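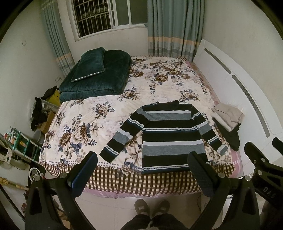 What I packed for four months in one suitcase (and what I'd leave home next time)

I have been back for three weeks and the suitcase is still sitting in the hallway with its mouth open. I keep stepping over it. There's a sock in there, some receipts and a hotel shampoo that leaked in the side pocket, and I can't face any of it until I've written this post, so let's go!

For anyone new, I spent last winter and most of spring in Cevanport, which is a small harbor town with a lot of hills and a lot of wind. I had a rented room over a bakery, a remote job that only needed a laptop and a decent signal, and exactly one suitcase, because the airline wanted $69 for a second one and I got stubborn. I don't regret being stubborn. I do regret a few of the things that went in the one suitcase.

I lay everything out on the bed before I pack, always have. My mother does it too. You put the sweater down flat, then the pants, then the shirts, and you look at it all for a while and take some of it away. Then you go make a cup of tea and come back and put half of it back again. I did this over two evenings and I still got it wrong, but I would have gotten it a lot more wrong if I'd just stuffed things in from the closet.

Sweaters

I took three and wore two. A thick one is worth every inch of space it eats up if you're going anywhere near cold water. I wore mine on the plane going over so it didn't take up room at all, and I was boiling hot for the whole flight, but then I stepped out of the airport into sideways rain and felt like a genius. The second one was thinner and went under everything. The third was a dressy cream thing I had some idea about wearing to dinners. What dinners?? I ate soup over the sink most nights, or a cheese roll from downstairs.

If you only have room for one, take something with a pattern. A plain light color shows every drip of coffee and you'll be doing laundry twice as often. I learned that with the cream one, the single time I wore it.

Shoes

Two pairs. I know people who can do one and I admire them. I had boots from Posano that I'd already worn for a year, and a pair of canvas sneakers. Please don't buy new boots for a trip. I did that once, for a long weekend, and spent most of it on a bench with my heels taped up. The Posanos got resoled in town in February by a man with a shop about as wide as a hallway, and he did such a nice job that I'm now suspicious of what I paid for soles at home.

The sneakers I could have bought there. They were flat and they didn't weigh much, so fine, but between January and the end of March I don't think they touched the ground once.

The bag itself

It's a Vindo, the medium one, soft sided, and I've had it long enough that one of the wheels makes a noise like a small bird. People turn around in train stations. I like soft sides because you can cram a bag like that under a bed, and my room had nowhere else to put it. The downside is that it has no shape of its own, so if you pack it half full everything slides to the bottom and you get a sort of clothing landslide. I used cloth pouches, the cheap kind with a drawstring. Rolling or folding, I don't have strong feelings. I roll T-shirts and fold everything thick and it comes out about even.

Things I was glad about

A flat sheet. I know how that sounds. The room came with bedding, but it was thin and a bit scratchy, and having my own sheet on the bed made it feel like my place from the first night. Cotton, washed a hundred times already. It rolled up smaller than a pair of jeans.

A headlamp, for the stairs. The light on the landing was on a timer and the timer was set for someone much faster than me.

A real mug. I wrapped it in socks. I had big plans to buy one there and then every mug in every shop had an anchor on it.

My Adeleke notebook, the fat one with the stitched spine. I wrote in it every morning before work, usually around seven, with the smell of bread coming up through the floor. It's full now. I haven't read any of it back and I may never!

Things I hauled around for no reason

A travel iron. I don't own an iron at home. I have no idea who I thought I was going to be.

Five books. The library in town gave me a card on my second day, with nothing but my rental letter, and there was a whole shelf in English by the window. I left all five of mine on that shelf when I went, so at least they got a good retirement.

A swimsuit. Somebody braver would have used it. There's a group that goes in off the steps by the ferry every morning all through winter, and I waved at them from inside my coat.

Way too many chargers — I counted on two and somehow had a whole knot of them, one for a camera I sold ages ago.

Laundry

I get asked this more than anything else. There was no washer in the building, so once a week I walked down to the laundromat, which was 164 steps below me by way of a public staircase. Going down with a bag of dirty clothes is easy. Coming back up is why I got very good at wearing things twice. Take dark pants. Take more underwear than you think, because underwear is what decides when laundry day is, every single time. And if you've got one good wool sweater, don't put it in a public dryer. Lay it flat on a towel and leave it alone until the next day, even if that means you have no bed for the afternoon and have to do your emails sitting on the floor.

What I'd do differently

I'd take one less sweater, no iron, no books, and a better raincoat. My raincoat was the weak spot in the entire plan. It was fine for the kind of rain we get here, which comes down from the sky. Over there it comes in from the side and a little bit from below. I finally bought a proper one in March, a big ugly mustard one with a hood like a tent, and then had to wear it home because it wouldn't fit in the Vindo.

I'd also leave a bit of empty space on the way out. Everybody says this and I have never once done it. I came home with two jars of plum jam inside my boots and a tea towel from the bakery, and I had to sit on the suitcase to get the zipper around the last corner.

Next post will be about the food, I promise, including the soup, since a few of you already emailed about the soup. First I need to deal with that shampoo.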